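This site uses cookies to keep things running. Accept all | Manage settings

Search this blog... Go

The chopping board that has never met an onion

28/05/2026

I bought a chopping board last August and I have yet to chop anything on it. I know. It came from the little homeware shop in Lallisby, the one with the bell that sticks, and it was one of those purchases where you go in for a washing-up brush and come out carrying something the size of a tea tray. I'd had the same battered plastic board for years and was feeling virtuous about replacing it.

Then I got it home, propped it up behind the kettle and couldn't bring myself to put a knife to it. The strips of wood are all slightly different and they've been glued together so neatly that it seemed rude. So the old plastic one came back out for the onions (sorry, lungs) and the nice one sat there looking pleased with itself for the best part of a fortnight.

What changed things was the blocks. I've been collecting odd plastic shapes for a while now, mostly from the charity shop on Seidel Street, where they come in knotted freezer bags at the till. Three pounds a bag, and the stars are the ones I always hope for. I'd been sorting them on the carpet, which is murder on the knees and not much better for the hoover, and one evening I tipped a few out on the board instead. Well! They looked lovely. Bright colours on pale wood, it's such a simple thing, and you can slide a piece with one finger without it catching on anything.
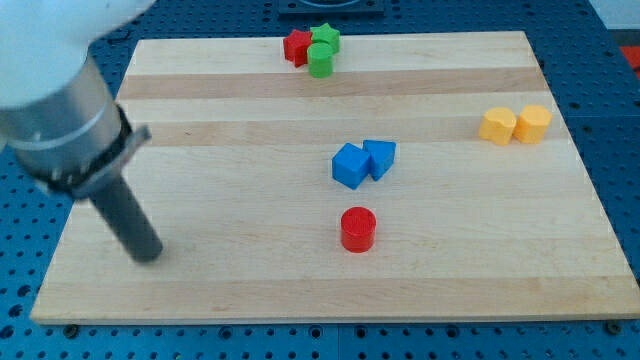

Seven on the board, with the red and green stars up at the far side.

I like them best in little groups with plenty of wood showing between. Every time I try to line them up by colour it ends up looking like a shop display, and I lose interest and start nudging them about again. Stars next to each other, yes. Everything in rows, no. My friend Ferdinand thinks they should be arranged by size and we have agreed not to discuss it over dinner.

The stripes in the wood are handy too. A couple of them are darker than the rest, a sort of tan, and I find I use them like lines in an exercise book without really meaning to. Reds above, yellows on the line, that kind of thing — until I get bored and it all moves.

As for looking after it, I've given mine 3 coats of oil so far, which is probably daft for a board that never gets washed. The man in the shop told me to do it every 6 weeks. I do it when I remember, with an old sock, and leave it standing on its edge overnight.

I did wonder about buying a second board so that this one could finally go and live in the kitchen where it belongs. There was one for £34 when I went past last, a bit thicker, with a groove round the edge. But a block would fall in the groove and annoy me, so I left it. The plastic one can do another year of onions.

Next job is washing the latest freezer bag, which smells strongly of someone's loft.

3 comments

Meinrad Wieser
We had star ones like that when the children were small. They hurt more than Lego if you stand on them, I can tell you.

Pippin_and_tea
Use the board!! It's for chopping! (Lovely colours though.)

Ferdinand Schnyder
By size. I stand by it.

Get new posts by email. Enter your address Subscribe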